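Some notes on dividing up a parent's household, from the family side. My siblings and I went through it this year. We did it without a court and mostly without lawyers. Posting in case it helps somebody who is about to start.

Background: our mother moved from her house into assisted living at Wusow. She is alive and has opinions. The house on Chowdary Street had to be empty by the end of October. There are four of us and we don't live in the same state.

First thing we did was separate the money questions from the stuff questions. Money went to the elder law office, Prorkanlow. They had her power of attorney and the will on file already. We agreed not to talk about either one while we were standing in the house.

The lawyer told us the will covered the house and the accounts, and said nothing about furniture or dishes. I gather that is common. Mom could give those things to anyone she liked while she was living, so we asked her.

She wrote a list over two weeks. It had 27 items on it with a name next to each. Some names were ours, some were neighbors. One lamp had two names next to it and we had to go back and ask.

Anything on her list was settled. We didn't argue about her list, even when we didn't like it. I didn't like all of it.

Everything else we did by turns. Oldest picks first, then down the line, then the youngest starts the next round. We did it on a video call on a Wednesday at 7 in the evening, so the two who live far off could take part.

Rule we added halfway through: you can pass, but you can't save up your passes. Another rule: if you pick it, you pay to move it. 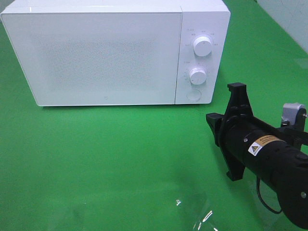 White microwave, green tabletop.

The small appliances took longer than the china. Two of us have kids setting up first apartments and we both wanted the same kitchen things. The piano went in under a minute, to the only person with room for it.

For anything worth real money we used an appraiser. She valued the dining set at 2,000 and Dad's coin collection at 3,000. Those amounts counted against the share of whoever took the item, and Prorkanlow wrote that up as a one-page agreement. All four of us signed it.

Get that page. My brother thought it was cold. He signed it anyway, and when my sister asked in the summer what the coins had been valued at, I could just send it to her.

Photos and letters we kept out of the turns. One sister is scanning them and everyone gets a full set. She is slow - she has a job - and we have agreed to leave her alone about it.

What was left went to Javiver, the resale place out by the highway. They came with a truck and took most of it. They would not take mattresses or the chest freezer, so budget for a hauler if you have those.

The hard part for us was the person who lives nearest. That was me. I had the keys and I had been doing the driving and the pills and the mail for years. I thought I should get something for that, and I didn't say so until I was angry.

When I did say it, we worked out that my gas and the time I took off work would be paid back from Mom's account, with her okay and with receipts. The lawyer said to put that in writing too, in case she ever needs Medicaid and somebody asks where the money went.

If you are the one who lives nearest, start a notebook with dates and miles now. I had to rebuild most of a year from gas receipts and a wall calendar.

Somebody asked if we are all still speaking. Yes. One of us more than before, one of us a little less. We have a call on the first Sunday of the month and Mom is on it when she feels up to it.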